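4. Audience Response to Stendel

The film was shown twice to students of the Oltwood film course, in March, as part of the module on European crime drama. Written responses were collected after each screening by Filipa Tavares and Duyên Lục. The word limit was not always observed, and the longest response ran to 1103 words.

Opinion was divided on the second half. Several viewers praised the harbour sequence, in which the brothers meet again after seven years and hardly speak. Others found the change of pace too sudden -- one wrote that the inquest "belongs to a different film". The performance of the elder brother was well received throughout.

Ylva Solheim compared the responses with those gathered for Lobo, the director's earlier film. Viewers who had seen both were more patient with the slow opening, and they wrote at greater length about the use of sound.

The group recommends that Stendel be kept on the module and shown before Lobo. Mairéad Rafferty did not agree with the proposed order, and her note is given in Appendix 2.
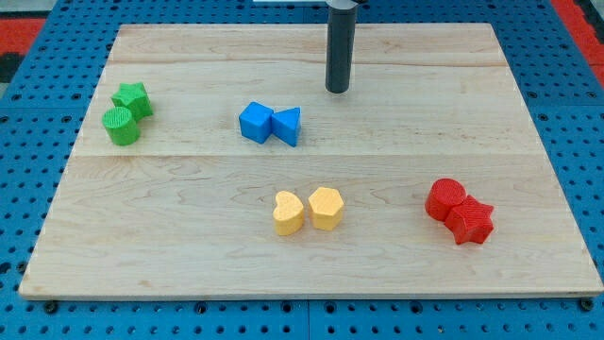 5. Sources and Acknowledgements

The group thanks Ilídio Louro for his comments on the first draft.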